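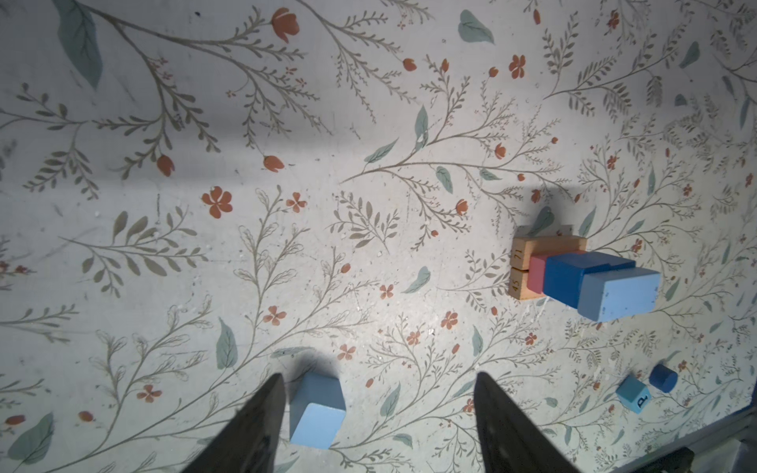 Wrist view, light blue cube between the open fingers.

8 August 2023. Garkside bench, block tidying again. Question from Valentyna Horobets: is this near enough to clearing a playroom floor to quote Getomico for it? My answer for now is no. Log stands at 523 attempts on the current settings, 113 of them ended by hand. Most stops are at the approach, where neighbouring pieces touch and the fingers have no room.

Cycle limit left at 238 s. A child of five would be bored by then.

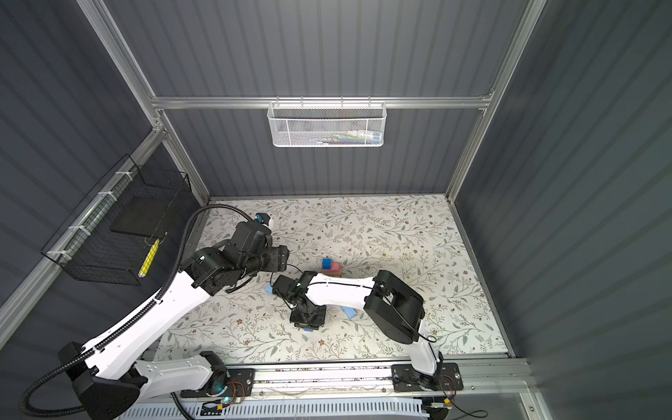
Both arms on the rail, side view.

Arm-to-arm spacing still set by the Mosley script. It is cautious and costs time whenever both want the middle of the mat. To do: ask Kaushik for the shorter keep-out distance.
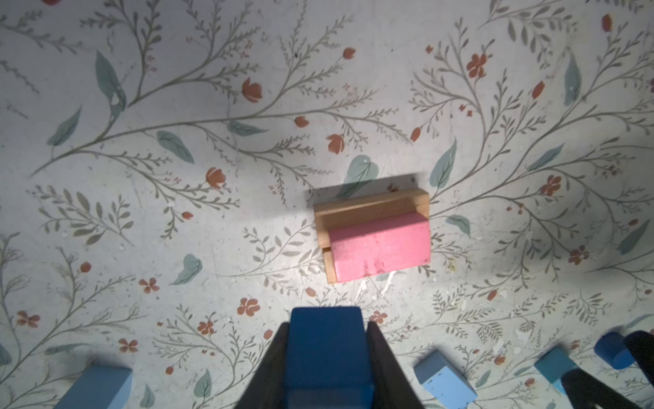

Putting away is harder than picking up, and any household job is mostly putting away. Placement needs a tighter tolerance than we have given it. With the pink block sitting towards the right and lower side of the tray, the bare strip along the left is thin, and the royal blue one in the fingers may not go in flat beside it. Planner should square up the first piece before fetching a second. Try that on the next batch, same lighting.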